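Grudard Hand-Held Gripper Pair – a long-ish review from someone who reads the rule book first

I've been putting off this review because I wanted to get through the whole good practice guide that comes with the Grudard pair, and it's a thick one! Two grippers, two cables and a booklet that I've grown rather fond of, coffee stains and all.

The grippers themselves are comfortable enough. My favourite rule in the booklet is the one on cables: run each one back along the forearm, strap at the wrist, nothing looped over the work. My old Prakby set left all that to luck.

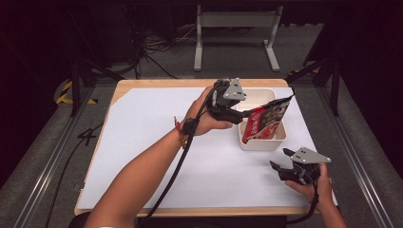
Handling packets

Snack bags are the honest test, I think, and the guide gives them a whole chapter. Pinch a corner or an edge, keep the second gripper open and well clear until it's needed, and never squeeze harder to make up for a poor grip. I'd have liked a colour chart for the different packet types, but the wording is plain and my newest colleagues picked it up in an afternoon.

Then there's the upkeep schedule. Grudard wants the bushings looked over every 200 grasps and the jaws checked for alignment every 1000, with both written in the log. It sounds fussy – and it is, a bit – but I've come to enjoy the routine, and it's good to have a proper record when the play in a joint starts to bother you.

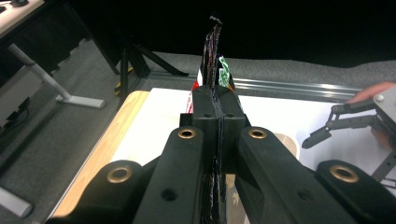

Drikley: We follow the same schedule and I'd go further on the log. Put the operator's initials beside every check, or you'll be chasing people down the hall by October.

Fair point, and I've now added a column for it. I'm giving the pair 4 stars out of five, with the missing one for an index that skips the cable chapter entirely.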